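Flekilton Manipulation Software Project
Progress report to Juntunen, second reporting period
Prepared by Annick Perrin, Project Lead, Braneo

1. Purpose of this report

This report sets out the work completed under the software portion of the Flekilton agreement since the last submission. It covers the pose tracking module, the grasp planner and the replay tool. Hardware matters are reported separately.

2. Pose tracking

The tracking module estimates the path of the hand-held gripper from its wide-angle video and inertial readings. In the first period, tracking was lost most often when the gripper turned quickly and the view was filled by plain walls or ceiling. The module now keeps a short history of keyframes and tries to recover its position from these before it declares a failure. Of 113 recordings processed with the new version, 7 were rejected, and each rejection has been logged with a cause.

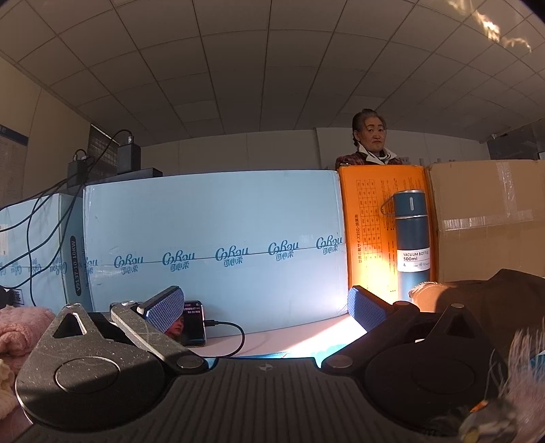

Lighting remains the main source of error in the tracker. The exposure model assumes that brightness changes slowly across a surface, and this assumption does not hold in a room with direct sun. The table between the finger pads is a fair instance: one half is washed out to white while the other keeps its pale pink colour, and streaks of reflected light cross the ceiling tiles. Features found on such patches are unreliable, as they belong to the light and will move with it. The team has added a mask that lowers the weight of saturated areas before matching. Repeated printing, such as the logos along the tape on the light-blue carton, presents a second difficulty, as one logo may be matched to its neighbour. A check on the spacing of matched points has been written and is under review.

3. Grasp planning

Work on the planner moved in this period from rigid items to soft ones. The earlier planner took the width of an object from its outline and closed the fingers to a set distance. For leather and cloth the outline depends on how the material has folded, and the width at the pads gives little guidance. The revised planner separates the gripped part of an item from the part that hangs or stands free, and plans the motion of the wrist with clearance for both.
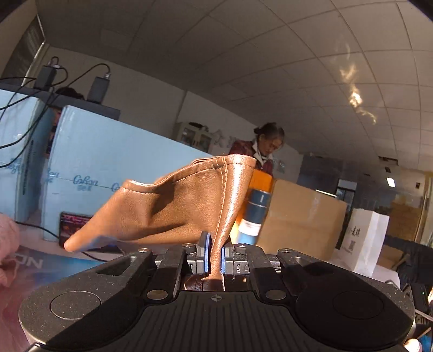
Figure 2. Stitched leather gear shift boot held at its narrow end, with the wide opening flared above the fingers.

The boot has been adopted as a reference item for the planner. Its free end takes up far more room than the part between the fingers, and it can hide much of the workspace from the camera. Segmentation of the free part is satisfactory where the leather stands against a pale background. It is weaker where brown leather overlaps brown cardboard, and further labelled frames will be needed before the module is released.

4. Replay and review tool

The replay tool now shows the estimated path, finger opening and video on a single timeline. Reviewers at Unex have been given access and have returned 8 change requests. All but 2 are closed. The open items concern the export format and the speed of loading long recordings.

5. Risks and next steps

The schedule for the tracker is unchanged. The planner is almost two weeks behind, owing to the additional labelling described in section 3. No change to the budget is requested.

Before the next report, due in December, the team will complete the review of the spacing check, release the saturation mask to all users and finish the export format with Unex. Juntunen is asked to confirm whether the soft-item results should be delivered as a separate data package or included with the main release.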